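Courses > Shared Shop Robotics > Handouts > Session 4: Mounting and First Moves

June, posted by the Drultholm shop desk
17 shares | 16 comments

Okay, so last session we got everybody's arm wired up and talking, and tonight we bolt things down! Bring your own hex keys if you have them. The shop set has been missing its smallest one since spring and I keep forgetting to order more.

Base plate first. Put all the screws in finger-tight, go around once with the key, then go around again. If you crank the first one all the way down the plate can sit crooked, and you'll spend the whole evening blaming your code (I did this on the Wolliler build, for an entire weekend). Go easy on printed parts, they crack.

Next comes the wrist. Power off, please, and unplug the supply too. Turn the joint by hand through its full swing and feel for rubbing. Our arms should give you 90 degrees each way from center. If yours stops early, check the cable before you touch anything else - nine times out of ten it's pinched behind the bracket.

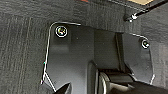
Once the wrist swings freely, plug back in and run the Cillis script from the shared folder. Leave the speed at 200, which is the setting in the file, and keep a hand near the switch. The arm goes to center, waits, then opens and closes the gripper. Mine makes a little click on closing and I've decided to love it.

If the fingers close off to one side, loosen the horn screw, line them up by eye, tighten, and run it again. Two or three tries is normal.

For next time: write down your center values for every joint and stick them on the base with tape. We'll need them for the Shabalala exercise, where the arms pass a block down the bench (this one is so much fun). Also read the section on limits, pages 16 and 17 in the packet, and put the bench lamps back where you found them.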